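A hand tool for teaching robots, and the people who have to hold it

Drita Petkov runs a small product studio called Gudwood that tries out equipment for workshops and teaching labs before they spend money on it. For the past four months she has been living with the Murnon, a hand-held gripper kit sold by Zivport. The buyer squeezes the grip, moves everyday objects around, and the camera mounted behind the fingers records what the fingers do. The recordings are then used to train a robot arm that carries the same fingers.

We met in the back office at Gudwood at four in the afternoon, and Ognjen Ristić, who handles customer training at Zivport, joined us by phone for the second half. Petkov had agreed to that on the condition that he not interrupt.

She started with the unboxing, which she did not enjoy. "The kit comes in two cases and the smaller one has no labels inside it," she said. "You get the gripper body, the fingers, the camera mount, a charging dock and a bag of screws. The bag has three lengths of screw in it and the printed guide shows one. I put the wrong ones in the left finger and it sat crooked for a day before I noticed."

After that, she said, setup took an afternoon. The software found the camera on the first try. Calibration is done by waving the tool slowly over a printed sheet, and the program says when it has enough. Petkov has tested other kits where this step had to be repeated every morning. With the Murnon she did it once a week, and skipped a week in July without seeing any difference.

Her test plan was simple. She wanted to know how many usable recordings one person could make, how tired that person would be, and what the tool would and would not pick up. She and a part-time assistant made 1607 recordings. The software rejected 171 of them, most for losing track of the tool's position.

"That's a decent number," Petkov said. "I expected worse. But you need to know where the rejects come from. Nearly all of mine were on a plain white surface with hardly anything on it. The camera likes to have something to look at. If you fill the view with blank white board, it has less to hold on to."
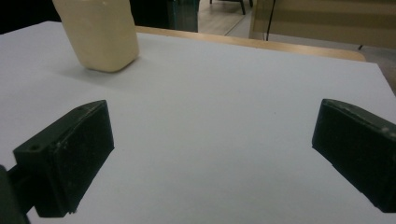
Over a white surface with the fingers open and the block out of reach.

The guide does mention this, she said, on a page near the back. She thinks it belongs on the first page. Her own fix was to leave a bit of the table edge or the room in view during the approach. She also slowed down. "People who are new to it go in fast, like they're grabbing a glass at dinner. You have to move like you're being watched by someone a little slow."

I asked whether the wide opening of the fingers was useful or just made the tool bulky.

"Both. I would keep it. You can come down over a block without lining up perfectly, and that saves a lot of retries. But the tool is big in front of your hand. If you're working near other things, the outside of the finger bumps them before you know it's there. I knocked over a cup of pencils more than once."

She has no complaint about the finger material. The set at Gudwood has picked up scratches and scuffs, and the grip has not changed as far as she can measure. Replacement fingers are sold in pairs for 16 dollars, and she thinks that is fair. The battery is another matter. It lasted 113 minutes in her best run and less when the screen was bright, and it can't be swapped. When it runs out, you put the tool on the dock and do something else.

Ristić had come on the line by then. He said a removable battery was planned for the next version and that he could not give a date. "We hear about the battery from every customer," he said. "We made the grip thin so that people with small hands could close it all the way, and the battery is what paid for that."

Petkov said she has small hands and would have taken the battery.

They agreed more about what to pick up. Zivport suggests starting with blocks and sponges and then moving to thinner things. Ristić said most customers stay on blocks too long. "They get good at it and they like being good at it," he said. "Then they go to a pen or a brush and they have to learn again — how far to close, where to hold, what angle to come in at. We tell people to change objects early, even if the first recordings are ugly."
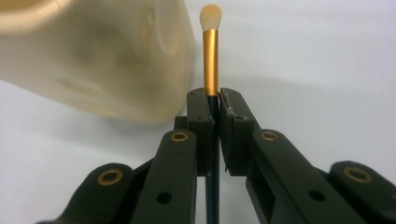
Petkov followed that advice after the first two weeks and was glad she did. With slim objects, she said, the question is where along the length to hold. Too close to one end and the thing tips as soon as it leaves the table. She settled on taking hold near the middle and closing slowly, and she wrote that down so her assistant would do the same. "If two people hold it in two different places, the robot gets two different lessons. That's a problem with us, I can't blame the kit for it."

Round handles were harder than flat ones. The finger faces are flat, and a round handle can roll a little between them if the squeeze is light. Zivport sells a soft sleeve that slips over each finger. Petkov tried the sleeves and took them off again. They helped with handles but made it harder to let go of small, light things, which tended to cling.

Ristić said the sleeves were meant for glass and that the web page should say so more clearly.

I asked Petkov about the training side, the part where the recordings are turned into something an arm can do. She was careful here. Gudwood does not own an arm. She sent her files to Lindgren, a training shop that does this work for several of her clients, and they ran them on an arm fitted with the same fingers. Lindgren reported that the block task worked well and the thin object task worked less well, and asked for more recordings made from the left side.

"Which was a reasonable thing to ask for, I'm right-handed and so is my assistant," she said. "We had almost nothing from the left. The software could have told us that. It shows you how many recordings you have, and it doesn't show you that they all look alike."

Ristić said there was a chart for this in the paid version. Petkov said she had the paid version. There was a short pause, and he offered to send her the menu path. It turned up in her inbox before the call was over, under a heading called Session Health, three levels down.

On comfort she was brief. The grip is fine for an hour. After that the wrist begins to complain, mostly from holding the tool level and less from squeezing. She would like a strap or some kind of counterweight at the back. Her assistant, who is taller, raised the table on blocks and had less trouble.

Would she recommend it? Petkov said yes for a teaching lab that has several people to share the work, and for a shop that already owns a compatible arm. For one person working alone she would wait for the new battery. She would also ask Zivport to print a better guide, and to sort the screws.

Ristić said the screws were already being sorted. Kits shipped from this month on have them in separate bags, with the lengths printed on the outside.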